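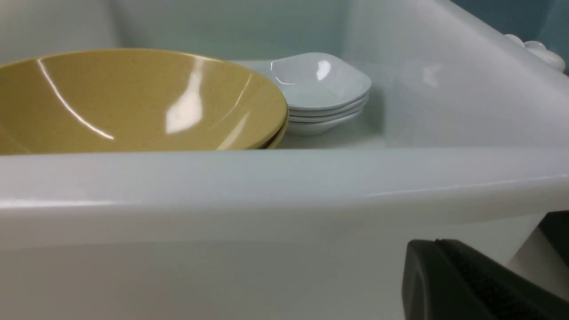

Cuencos color mostaza en un barreño de plástico blanco.

Cuchara de sopa china

La cuchara de sopa china es corta, honda y de fondo plano, y confieso que es mi cubierto favorito (¡la uso hasta para el yogur!). Suele hacerse de porcelana, aunque también las hay de melamina o metal. El mango, grueso y acanalado, deja que se apoye en la mesa sin volcarse.

Uso

Acompaña a los palillos en sopas de fideos, wonton y gachas de arroz. Yo cargo primero los fideos, luego el caldo, y a la boca de una vez.

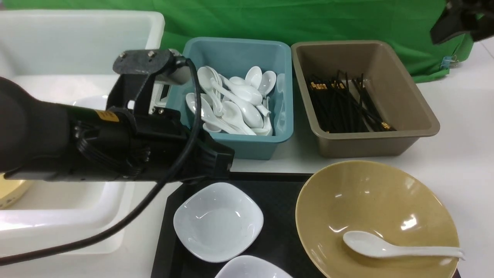 Cucharas de sopa de cerámica blanca y palillos negros con puntas decorativas doradas.

Variantes

En Japón se llama renge, por el pétalo de loto, y a veces lleva una muesca para colgarla del cuenco.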